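Vestside Robotics Notes

Notice regarding the unplanned contact on the tabletop arm

Posted by Kuldeep Nautiyal, Monday, February 18, 2019

The purpose of this post is to set out what is known about the fault on the Rugemalira work cell, and to advise readers who have built from my earlier notes that one of the settings published there should no longer be used.

During a routine pick of a container lying on its side, the arm continued downward after the fingers should have stopped. The fingers met the tabletop and the controller held its downward command until I pressed the stop button. No one was hurt. The container was not damaged, and the table has a shallow mark that I do not intend to repair.

The log for the run is 2,465 lines long and was reviewed in full. The arm takes its height from the wrist camera once it is within 200 millimetres of the table. At that range the lens is well inside its minimum focus distance, and the image it returns is soft. The Falonon height estimator looks for texture in that image. On plain pine it found very little, apart from the knots and the board seams, and it reported the last good height for nearly 600 milliseconds while the arm kept moving. The stale value carried no flag, and the controller treated it as current.

I had been aware of a similar hesitation in December and had attributed it to the cable. That conclusion was wrong. I should have reviewed the log at the time, and I regret that the setting remained in my published notes in the meantime.

The following measures are now in force on this cell. Any height value older than 20 milliseconds is rejected and the arm halts where it is. Below the focus limit, the stand camera has authority over height and the wrist camera is used for sideways correction only. Downward speed over the last part of the approach has been halved. The motor current limit, which I had raised to lift heavier items, has been returned to its original value.

Readers who copied the approach settings from the Vudeo project page are asked to withdraw them until the revised file is available. Anyone running the arm in the meantime should keep a hand at the stop button and stay clear of the fingers.

The revised file is still being tested. Painted and laminated surfaces have not been assessed, and I would expect them to perform worse than pine. Reports from owners of similar cells would be welcome in the comments, with the log attached where possible. 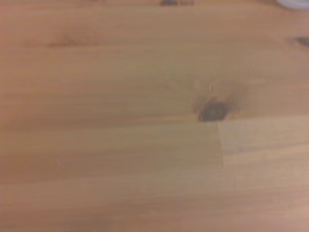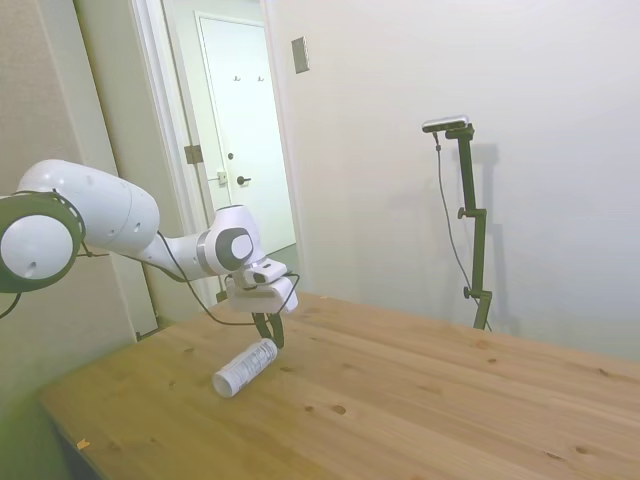
The pine tabletop of the work cell, at close range from the wrist camera (first) and with the arm over the container (second).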